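Workshop news, May
Conveyor cell: gripper fingers, second revision

Work on the pick-and-place cell at the Batar workshop has moved from the arm to the parts that touch things. The arm itself has been stable for most of the spring. The fingers were the weak point, and this month's item covers what was changed and what is still open.

The first set of fingers had flat, square tips. They closed well on boxes and badly on everything else. Thin items lying on the belt were the worst case: the tips landed on top of the part or pushed it sideways before the gap closed. The second set is wedge-shaped with rounded ends. The taper lets the fingers reach down beside a narrow handle without the full width of the jaw getting in the way, and the rounding means a slightly low approach slides over the belt surface instead of digging into it.

Luzius Auer drew both sets. The new pair went through 4 print runs before the mounting holes lined up with the gripper carriage. Wall thickness at the root is now 5 mm, and the bolts are the same as before, so the old fingers can be put back on in a few minutes if anyone needs them.

Calibration follows the same routine as last month. Home the arm, close the fingers on the reference pin, zero the width, open, then check the wrist camera against the printed target. Do this after every finger change, including a swap back to a pair you have used before. The offset file lives in the Wakov folder on the shared drive. Please save a new copy with your initials and leave the old one in place.

The wrist camera keeps its position. It sees the fingertips at the bottom of the picture, and the software uses them as a fixed reference for the grasp point. The mask that hides the fingers from the detector was redrawn for the new outline. With the old mask, the detector reported the tips as a part on the belt -- a black one, always in the same place.

Reflections remain a problem. The belt is glossy and the ceiling lights show up on it as pale streaks, which the edge finder sometimes takes for the border of a light-colored part. Anežka Koubek has tried a shorter exposure and a higher threshold. The shorter exposure helps with the streaks but loses dark parts against the green. A diffuser for the lights over the cell is the next thing to try, and Tilesex has a sheet of frosted plastic we can cut up.

Current settings for the pick cycle, for those who run the cell in the evening:
Approach height 200 mm
Closing speed 15 mm/s
Grip attempts before skip 4

The planner still treats a brush as one long box. It should grip the handle and keep clear of the bristles, and a two-part model for this is in the Bermúdez branch, untested. Anyone who wants to work on it can use the bench on Tuesday.
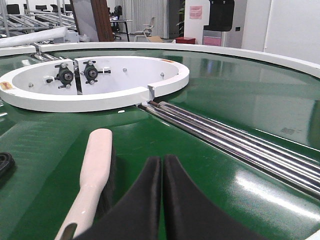
Wrist camera view of the second-revision fingers over the belt, with a white-handled brush to the left.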